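Two chapbooks in the mail today, both from Rinormont, both stapled crooked. I love them already.

Quick notes before I forget, because I have to be out the door by 4.

The first one is night-shift poems. Cannery stuff, mostly, set in a town called Merbridge that may or may not be real. Forty pages and hardly a comma in it. Short lines, lots of hands, lots of clocks. The opener is a list of everything in a locker and I thought oh no, a list poem, and then it got me anyway, somewhere near the hairnets. The middle sags. Three poems in a row end on the sun coming up over the parking lot. Pick one!

Still — the long one about the bus home. Read it twice standing up. Then read it out loud, to the kitchen.

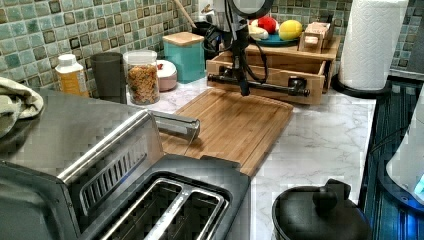
A reader wrote in after my last post to say that I go too easy on small presses, that a bad line is a bad line no matter who stapled it, and would I please quote more and gush less. Fair. Two lines then, from the bus poem: "the driver knows my stop / and lets me sleep till it." Plain as anything. I wouldn't touch a word. If that's gushing I guess I'm gushing.

Second book is harder to like. It's the Pylypenko, the one people kept recomending at the Rodmont fair. Prose poems, dense, no titles only numbers, and the numbers skip so you go from 12 to 943 with no warning. Is there a system? I looked for one. Gave up. Some gorgeous sentences about salt and then a whole page of what reads like a phone bill. Maybe it needs a slower week then this one.

Paper is nice on both. Cream, a bit toothy. The type in the Pylypenko is way too small, I had to take it over to the window.

Will try again in August when things calm down. Meanwhile if anyone has a spare copy of the first Rinormont anthology, the one with the green cover, I have trades — email me, the comment box is eating things again.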